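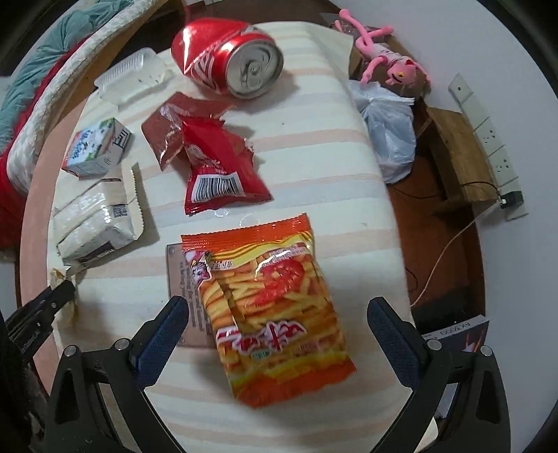 정리 작업에 로봇이 들어오면 청소 직원의 일은 줄어드는가?

손으로 치우는 양은 조금 줄고, 로봇이 치울 수 있도록 준비하고 기록하고 확인하는 일이 그만큼 늘어난다. 우리 조가 관찰한 현장에서는 하루 근무 시간이 도입 전과 같았다.

산업사회와 노동 기말 프로젝트 보고서
제출일: 2021년 7월 14일

1. 왜 이 주제를 골랐나

처음 계획은 물류센터였다. 컨베이어 벨트와 거대한 로봇 팔이 나오는 발표를 꿈꿨는데, 견학 신청 메일에 답장이 오지 않았다. 대신 조원 한 명이 아르바이트를 하던 숙소 정리 업체 스코르코타(Skorkota)가 문을 열어 주었다. 단기 임대 원룸과 기숙사 방을 치우는 회사로, 직원은 11명이다. 작년 11월부터 정리 로봇 드루루스(Drurus)를 준비하고 있다. 로봇은 아직 혼자 방에 들어가지 않는다. 지금은 직원이 손에 드는 집게로 물건을 하나씩 집고, 집게에 달린 카메라가 그 동작을 기록한다.

2. 조사 방법

4주 동안 러더퍼드관(Rutherford) 현장에 동행하고 쉬는 시간에 직원들의 이야기를 들었다. 작업 배정 프로그램 알라인(Alline)에 남은 기록 526건도 받아서 읽었다. 이름은 적지 않기로 약속했다. 면담은 대부분 복도에서 했기 때문에 녹음 파일의 주인공은 엘리베이터다.

3. 현장에서 본 일

사람 손이라면 과자 봉지 하나를 치우는 데 고민이 필요 없다. 집게를 들면 사정이 달라진다. 납작하게 누운 봉지 위로 두 손가락을 벌리고, 각도를 맞추고, 천천히 오므려야 한다. 같은 탁자에 찌그러진 빨간 음료 캔, 뚜껑 달린 투명 용기, 찢어진 갈색 포장지가 같이 있으면 무엇부터 집을지도 정해야 한다. 줄무늬 천이 깔린 탁자에서는 얇은 물건을 집다가 천까지 끌려오지 않게 조심해야 한다. 한 직원은 이 일을 "젓가락질을 다시 배우는데 젓가락이 무거운 것"이라고 표현했다.

더 어려운 것은 판단이다. 구겨진 포장지는 쓰레기일 확률이 높다. 그런데 상자 위에 팔다리를 뻗고 널브러져 있는 분홍색 인형은 어떤가? 직원들은 망설이지 않고 남겨 둔다. 기준을 물었더니 "얼굴이 있으면 안 버린다"는 답이 돌아왔다. 회사 지침서에는 없는 규칙인데 우리가 만난 직원 모두가 지키고 있었다. 얼굴이 인쇄된 과자 봉지에는 적용되지 않는다고 한다.

4. 무엇이 바뀌었나

속도. 집게로 하면 맨손보다 느리다. 그래서 기록 작업이 있는 날에는 방 배정이 줄어드는데, 줄어든 만큼 기록 확인 시간이 들어간다. 빨리 치우는 사람이 유능하던 직장에서 일정한 속도로 치우는 사람이 유능해졌다. 가장 손이 빠르던 직원은 첫 주에 "너무 빠름"이라는 이유로 재작업을 가장 많이 받았다. 본인은 이것을 칭찬으로 알아듣기로 했다.

몸. 허리를 숙이는 횟수에는 차이가 없었다. 손목이 뻐근하다는 이야기는 새로 나왔다. 장갑은 덜 더러워진다는 의견도 있었다.

말. 예전에는 "저거 치워"로 끝나던 지시가 길어졌다. 알라인에는 물건 종류와 놓을 곳을 입력해야 한다. 목록에 없는 물건은 '기타'로 들어가는데, 우리가 읽은 기록에서는 '기타'가 다른 어떤 항목보다 자주 나왔다. 세상은 대체로 기타로 이루어져 있는 모양이다.

돈. 기록 작업에는 한 건당 972원의 수당이 붙는다. 직원들의 평가는 갈렸다. 없던 돈이니 반갑다는 쪽이 있었고, 나중에 내 자리를 가져갈 기계의 과외비치고는 싸다는 쪽이 있었다. 관리자에게 두 번째 의견을 전했더니 잠시 창밖을 보다가 커피를 권했다.

5. 논의

수업에서 배운 '숙련의 해체' 개념으로 보면 이 현장은 절반만 들어맞는다. 집고 옮기는 동작은 잘게 나뉘어 기록된다. 반면 버릴지 남길지 정하는 감각은 기록에 결과만 남고 이유가 남지 않는다. 인형이 상자 위에 그대로 있다는 사실은 저장되지만 얼굴 규칙은 어디에도 입력할 칸이 없다. 우리는 이 부분이 앞으로 임금 협상에서 중요해질 수 있다고 본다. 직원들에게 그렇게 말했더니 "그럼 학생이 대신 말해 달라"고 했다. 보고서에 쓰는 것으로 약속을 지켰다고 치겠다.

6. 한계

한 업체의 한 건물만 보았다. 로봇이 실제로 방을 치우는 모습은 보지 못했고, 도입 이후에 관한 내용은 모두 예상이다. 동행 중에 조원들이 쓰레기봉투를 들어 주었기 때문에 관찰자의 중립성도 완전하지 않다. 작업 시간은 알라인 기록을 따랐는데, 점심시간에 종료 버튼을 누르지 않은 경우가 섞여 있어 방별 비교는 하지 않았다. 후속 조사를 한다면 드루루스가 처음 혼자 들어가는 방을 보고 싶다. 업체에서는 일정이 정해지면 연락을 주겠다고 했다.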